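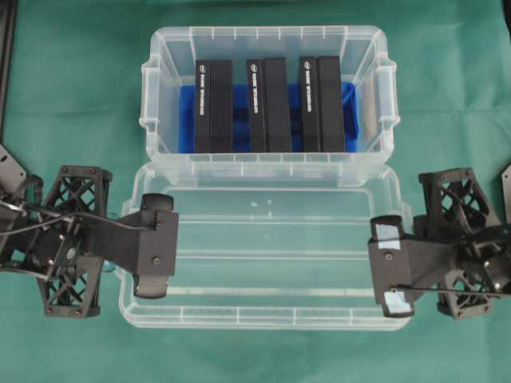
Storing small cases in clear boxes

Search this site Go

Three black cases fit in one row in a clear box with a handle at each end. They stand upright in blue foam, which leaves a small gap between one case and the next. The labels run up the narrow side of each case, so turn them all the same way before pressing them in.

The lid lies flat beside the box during packing – ridged side checked for grit, then fitted last. Kornside stores now keep 14 boxes to a shelf. Stock number for the box is 2,964; order foam separately under 3,806. 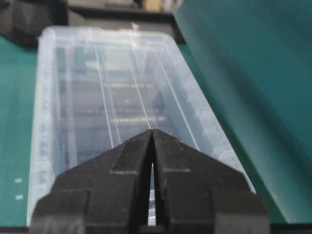
Clear plastic container, with ridges running lengthwise along the floor.

Recent items
Oklow shelf labels: new sizes
Steltano cupboard keys
March stock check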